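Home » Shop » Language & Integration » Newcomer Course Kits

Zaterden Newcomer Course Kit, Level 2
Item no. 2329
Publisher: Jarka

The Zaterden kit is a classroom set for colleges and universities that run preparatory courses for refugees and asylum seekers. Level 2 is meant for students who can already hold a simple conversation and want to get ready for a degree program or a job.

The kit covers 17 lessons. Each one takes a two-hour session and can be taught on its own, so students who join late or miss a week because of an appointment can still follow along. Topics include reading a course catalog, writing to a professor, having a foreign diploma evaluated, and preparing for a job interview.
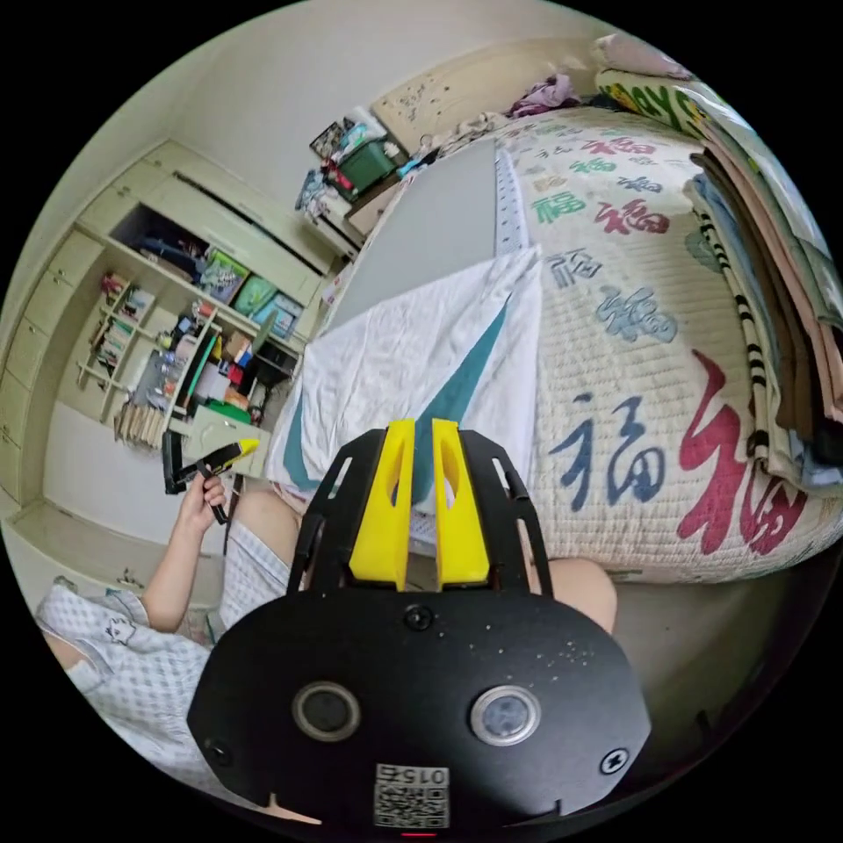
Yellow fingers and two push buttons on a black hand-held gripper.

In the box
Teacher's guide, spiral bound
Student workbooks
Word cards in a storage tin
Wall chart of common academic terms
Access code for the audio files

Workbooks are in English with word lists in Arabic, Tigrinya, Dari and Ukrainian. Extra workbooks are sold separately in packs of 7. The Level 1 word cards do not fit the Level 2 tin.

Ordering
Schools and nonprofit groups can pay by invoice. Orders placed in August may take longer to ship. The access code is printed inside the cover of the teacher's guide and can't be replaced if lost, so please write it down when the kit arrives. Unopened kits can be returned.

Related items
Zaterden Newcomer Course Kit, Level 1
Arerov Picture Dictionary for Campus Life
Gruber Interview Practice Cards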